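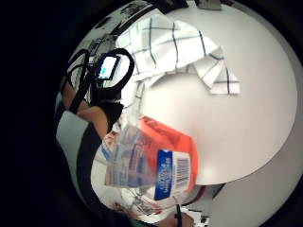
*A checked dish towel on the round white table.*

Zbigniew Tomaszewski has repaired old accordions in Jasdale for many years, and he does not like to hurry. When I asked how long one instrument takes, he laughed. "The longest one took 407 hours. I wrote them all down, and then I was sorry I did."

That accordion came from a family in Orow. It had spent the war in a cellar, and the reeds were brown with rust. "People ask me to make it like new," he said. "I tell them, buy a new one then. I want that it sounds like itself."

He learned the work from Mirsad Vlachou, who had a shop in Grakov until the rent became too high. 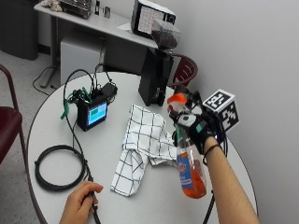
"Mirsad never explained anything," Tomaszewski told me. "He played one note and looked at me. If I heard nothing wrong, I had to sweep the floor." He swept it for most of the first winter — the tuning came later.

Today he has about 400 spare reeds, sorted in tobacco tins. Young players sometimes write to him, mostly about bellows. He answers by letter. "Leather is hard to find now," he said. "In November I will try again with a tanner in Saarela, but he wants cash."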